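# About Cletstead

Hi, I'm Cillian Keogh, and I run a small upholstery and cushion school in an old mill building. 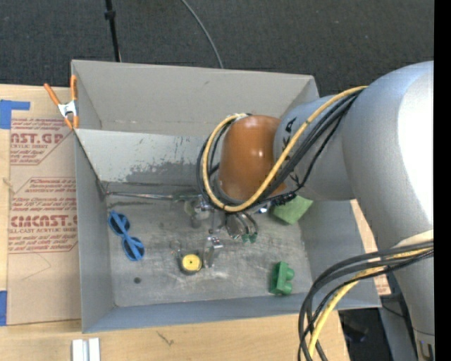

*Green foam block in the gray box.*

I started out re-covering one chair. It was my grandmother's, it had a dip in the middle deep enough to lose a TV remote in, and I figured I could fix it over a long weekend. It took me four months and I got it wrong twice (the first time I put the batting on under the foam, don't ask). But by the end I was hooked, and I've been pulling tacks out of other people's furniture ever since.

Cletstead is the name of the mill, and I kept it for the school mostly because it was already painted on the door. The oldest part of the building has 1781 cut into the stone over the back entrance. The floors slope, the windows rattle in January, and you could not pay me to move. There's so much light in the upstairs room that we hardly ever turn the lamps on before four in the afternoon, and if you've ever tried to match navy thread to navy fabric under a bulb you'll know why I go on about it!

## What we teach

Most people come to us for the beginner course, which we call Moltura. It runs over 22 evenings and you bring your own chair. I mean that – please bring something you want to sit in, even if it's ugly. A drop-in dining seat is a nice easy place to start, a small armchair is a good stretch, and a wingback will keep you busy right through to the last night. Sofas have to wait for the second course. I've let two people talk me out of that rule and both of those sofas spent the winter in my hallway.

You'll learn to strip a frame, put on webbing, tie springs, cut and shape foam, and sew a cover with piping that doesn't wander. We spend longer on foam than most places do. I used to rush it, and then I sat on a few of my own early cushions a couple of years later and changed my mind. A firm core with a softer wrap is what I like for seats. For backs I go softer, and for window benches I'll ask how long you plan to sit there reading before I say anything at all.

The Çınar course is the one for people who already know their way around a staple gun. Çınar is the Turkish word for plane tree, and there's a huge one in the yard where we all eat lunch when it's warm. That course is all traditional stuffing, so horsehair, stitched edges, lots of curved needles and a fair bit of muttering. It's slow work and I love it.

## Repairs and odd jobs

We take in a few pieces of our own too. Boat cushions, piano stools, the occasional church kneeler. Our shop cloth line is called Veltix, a tough plain weave in 25 colors, and yes, the mustard one is always out of stock. I'm sorry, I order more every time and it goes straight out again. If you want a swatch, send me your address and I'll put one in the mail.

I don't do car seats. I did one set once, for a friend, and we're still friends, but let's leave it there.

## Coming to see us

You're welcome to stop by before you sign up for anything. The kettle's usually on, and there's normally a half-stripped armchair somewhere that you can poke at. Parking is in the lower yard, and the steps up from there are steep, so if you've got a heavy piece with you, call from the gate and I'll come down with the cart. The gate sticks. Lift it a little and push.

We close for most of July, partly for the heat and partly so I can finish my own furniture, which has been waiting its turn for a very long time. New beginner groups start in September and February. You don't need a sewing machine at home and you don't need to know how to use one, but do bring shoes with closed toes, and a shirt you don't mind covering in 30 years of somebody else's couch dust.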